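Workshop notebook — Sindier band room
Tuesday, February 17, 2026

Okay, pan day. Spent nearly all of it on the second tenor for the Grorkell set because Mirjana wants it back on the stand before the horns come in to rehearse, and fair enough, she's been playing the loaner for ages and hates it.

Started by going round every note with the strobe before touching anything (I always say I'll do this and then I don't, so gold star for me). The outer ring is mostly fine. The low D has gone flat and woolly, and the F sharp beside it rings along whenever you hit the D, so I'm guessing the groove between them has softened. Tapped the F sharp down from the top with the small hammer, brought it back up from underneath, and it settled a bit sharp, but the colour is much better. Left it there overnight. Steel moves when you turn your back.

The inner notes are another story. Whoever blended this one in July was chasing loudness and they got it — the high C barks! Lovely out on the road with a truck in front of you, awful in the studio. I took some of the bite out by softening the octave partial and I think Jasmina will be happier mixing it. She played me the rough of the new single at lunch and I could pick that C out over the whole brass line, over the crowd vocal, over everything.

Sticks: cut 40 pairs from the aluminum tube and wrapped the first few with the new rubber. It's tackier than what we had from Nikolovski and I like it, though it grabs a little on fast rolls. Mirjana says leave it, she'll break it in. Total bill for tube and rubber was $597, so please stop leaving pairs behind at gigs, people.
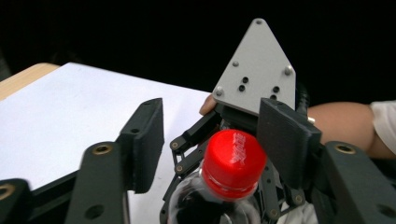 Also tried the Sinard clip mic under the skirt again, in 2 spots. Close to the rim is thin and clicky. Farther in toward the centre it's rounder but picks up the stand squeaking, so the stand needs new bushings before we record anything we care about. I'd still take the second spot.

For tomorrow: recheck the D cold, first thing, before the heaters come on. Then the E flat. Ask Jasmina what key the road mix ended up in, she was talking about dropping it a semitone for the singer and that puts the hook right on the note I trust least.

Recent entries
Stand bushings, what fits and what doesn't
Bass pans: rust under the chrome
Iron and scratcher mic notes
Rewrapping double second sticks

Last updated: Tuesday evening
Contact the workshop | © Sindier | Back to top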